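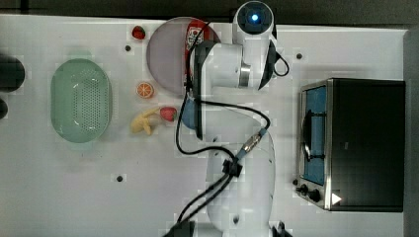

Unit 4: Setting Up the Play Kitchen

These notes go with the second practical on pretend-play areas. Read them before the session and bring them with you. The reading by Gyula Fodor is in the course folder and will not be handed out again.

What the area is for

A play kitchen gives children a reason to talk, take turns and act out things they know from home. It does not need many pieces. A plate, a few toy foods and a toy oven are enough for a child to start cooking and serving. On a white tabletop, a red toy strawberry or an orange slice is easy to find, and children with low vision often do better with a plain surface like this one.

Choosing the food

Pick foods the group will recognize. Fruit is a safe start. Mix whole pieces with cut ones, because a slice leads to different play than a whole fruit: children hand it out, count it, or ask where the rest went. Check every piece against the small-parts rule for your age group before it goes on the table. Throw away anything that has split or lost a part.

Laying out the table

1. Put the oven at one side and the food at the other. Children then have to carry things across, and two or three can work without bumping elbows.
2. Set the plate down flat near the food. One large plate gets shared. Several small ones tend to be claimed.
3. Leave some of the surface clear.
4. Put out no more than 8 foods on the first day. Store the rest in a closed bin.

Running the session

Allow 30 minutes. For the first five, sit close and say nothing unless a child speaks to you. After that you may join as a customer or a guest. Ask for something that is on the table ("Could I have some orange, please?") and wait. Do not correct the cooking. If a child puts the strawberry in the oven, ask when it will be ready.

At the Plonside placement, students write their notes right after cleanup. Do the same at your own site if you can.

Cleaning

Wipe hard pieces with warm soapy water and let them air dry. Printed items should be wiped with a damp cloth only. Soaking lifts the print.

For next time

Draw a plan of your own table and mark where the oven, plate and food will go. Write one page on a play episode you watched, with the children's words as close to exact as you can get them. Hand both to Danylo Antoniuk at the start of the next practical.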